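Urbridge kitchen project passes 263 recorded examples

Sunday, April 9, 2023

The Etico group in Urbridge has been teaching robot arms to do kitchen chores since March, and the collection is growing fast. The count stood at 263 usable examples when the team closed up on Friday, with 31 of them recorded that same afternoon - the best single session so far!

Each example is one short task from start to finish. A person guides the arm through it, the software saves the motion along with the camera views, and someone checks the recording before it goes into the set, which the group calls Gurna. The learning system then trains on the whole pile and tries the task by itself.

"You start to see it pick up habits from the people who taught it," said Khang Ngô, who runs the sessions. "I slow down right before I close the gripper, and now the model does too. I was so happy when I spotted that."

The first 225 examples stuck to a small group of tasks with everything laid out in much the same way. Now the team is mixing things up. Bowls, lids and plush food get moved between takes, and the person guiding the arm changes more often. Ngô would like the model to cope with a counter it has never seen, and he thinks variety will get it there sooner than sheer numbers.

The current setup has a bamboo cutting board on a marble countertop, with a green bowl on the board and a tub of colorful cereal beside it. A plush pineapple and a plush banana share a big teal plate closer to the front, next to a black pot with a long wooden spatula in it.

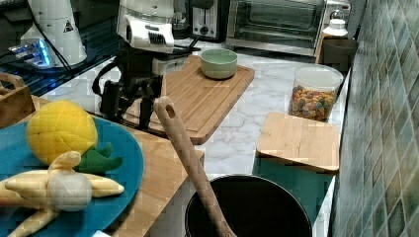

What comes next

Another 50 examples are planned for the cereal tub and its neighbors. After that the group will hand a copy of the set to Pons, where a second team wants to try it on different arms.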